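Über uns

Gonlow erstellt Spielanalysen und Leistungsdaten für Vereine im American Football. Zum Kundenkreis gehören Seniorenmannschaften, Nachwuchsprogramme und zwei Landesauswahlen. Der Schwerpunkt liegt auf der Auswertung der Offensive Line, also auf Positionen, die in üblichen Statistiken kaum erfasst werden.

Gegründet wurde das Unternehmen von Ekrem Ertürk, zuvor Positionstrainer für Tackles und Guards. Aus seinen Tabellen für die eigene Mannschaft entstand das Auswertungsschema Skukport, das bis heute die Grundlage aller Berichte bildet. Inzwischen beschäftigt Gonlow 20 Personen an den Standorten Eren und Prumden.

Arbeitsweise

Jeder Spielzug wird einzeln codiert. Skukport unterscheidet 37 Merkmale pro Snap, darunter Aufstellung, Schrittfolge, Handkontakt, Blockwinkel und Dauer der Pass Protection. Die Codierung erfolgt unabhängig durch zwei Analysten; Abweichungen werden in einer dritten Durchsicht geklärt und protokolliert.

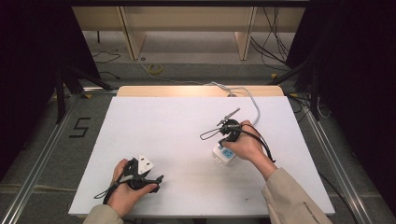

Die Ergebnisse gehen dem Trainerstab als Bericht und als Schnittliste zu. Für Spiele am Nachmittag liegt die erste Fassung am Folgetag um 8 Uhr vor, die geprüfte Fassung bis zum Abend. Videomaterial muss dafür spätestens zwei Stunden nach Spielende vollständig übertragen sein — bei verspäteter Lieferung verschiebt sich der Termin entsprechend.

Leistungen

Spielauswertung Offense und Defense
Gegneranalyse vor dem Spieltag
Einzelprofile für Linemen, Tight Ends und Running Backs
Saisonbericht mit Vergleichswerten der eigenen Liga
Schulung von Assistenztrainern in der Codierung

Eine Beratung zu Vertragsfragen oder Spielervermittlung bieten wir nicht an. Personenbezogene Leistungsdaten werden ausschließlich an den beauftragenden Verein übergeben und nach Ende der Vertragslaufzeit gelöscht.

Standorte

In Eren befinden sich Geschäftsführung, Vertrieb und Schulungsraum. Die Analyseabteilung arbeitet in Prumden. Besuche sind an beiden Standorten nach Anmeldung möglich.

Anfragen für die kommende Saison nehmen wir bis August entgegen. Bitte geben Sie Liga, Anzahl der Spiele und vorhandene Kamerapositionen an — Seitenlinie und Endzone sind Mindestvoraussetzung.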